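### 3.2 Policy sample and the contents sub-limit

The sample was drawn from household policies written by Mikex, a regional insurer that sells through brokers and, for renewals only, by telephone. A policy was kept if it covered both buildings and contents, had run for at least one full term, and carried an itemised schedule of belongings. This left 1,802 policies. Of these, 1,042 had been renewed at least once on unchanged terms and form the main panel. The rest are used only in the checks reported in Section 5.

The variable of interest is the sub-limit on breakable household goods. Under the Mikex wording, glass, china and earthenware are insured within the general contents sum, but a single loss is capped unless the holder has listed the items separately. Listing them raises the premium by a flat loading. The loading does not depend on postcode, claims record or the age of the holder, so the choice to list can be studied apart from the usual rating factors. Lachance and Makowska, working with motor policies, used a windscreen excess in much the same way.

Tableware is the largest class of listed breakables in the panel (Figure 2). It is also the class in which the declared value is most often left unchanged from one term to the next.

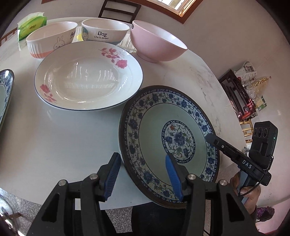 **Figure 2.** Household tableware, including a plate with rose sprays on its rim and a blue-and-white patterned plate.

Declared values were taken from the schedule as it stood on the first day of each term. Where a holder had altered the schedule in mid-term, the earlier value was kept and the change was carried to the next term. Entries that gave one sum for "kitchen and dining" with no further split were coded as unlisted. This rule matters: under the looser coding used by Ondieki and Gautam, the same entries would count as listed, and the share of listing households would be overstated. Both codings are compared in Section 5.

Claims were matched to policies by policy number and term. A claim was treated as a breakage claim if the handler had entered the accidental damage code and at least one of the 4 item codes for glass and ceramics. Losses by fire, theft or escape of water were left out even where ceramics were among the goods lost, as the cap does not apply to them.

### 3.3 Matching sets and pairs

A known difficulty is the treatment of sets. The wording pays for the damaged piece only, and makes no allowance for the fall in value of the pieces that remain. Holders who list a dinner service as one entry therefore tend to declare a sum that the policy would pay in full only if every piece were lost. We refer to the gap between this sum and the largest payment that a typical breakage could produce as the set gap.

To estimate the set gap, each listed entry was assigned to one of two groups: single pieces, and sets of two or more. The assignment was made by hand from the text of the schedule by two coders working apart. They disagreed on 65 entries, which were settled by a third coder, Trí Võ. Most of the disputed entries named a pattern or a maker but gave no number of pieces.

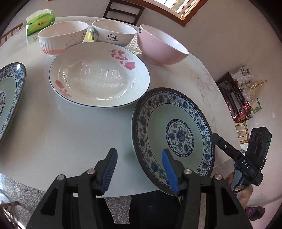 The text of the schedule is a weak guide to replacement cost. Makers' names are often missing, and terms such as "best" or "old" have no fixed meaning. For this reason the coders also recorded whether an entry gave any detail of decoration that would let a handler look for a like replacement. The test was a narrow one. An entry reading "blue-and-white plate" failed it, whereas one that mentioned the dark brown rim, the blue floral border and the central flower with its small red bud, as on the plate held in the gripper, would pass. Entries that passed were given the value 1 in the variable *detail*, and all others 0. No attempt was made to judge age or origin.

The variable enters the model both alone and in product with the set indicator. If holders who describe their goods closely also value them closely, the coefficient on the product should be negative, that is, the set gap should be smaller among detailed entries. Standard errors are clustered by broker, with telephone renewals treated as a single cluster. Dropping that cluster makes little difference to the sign or size of the main estimates.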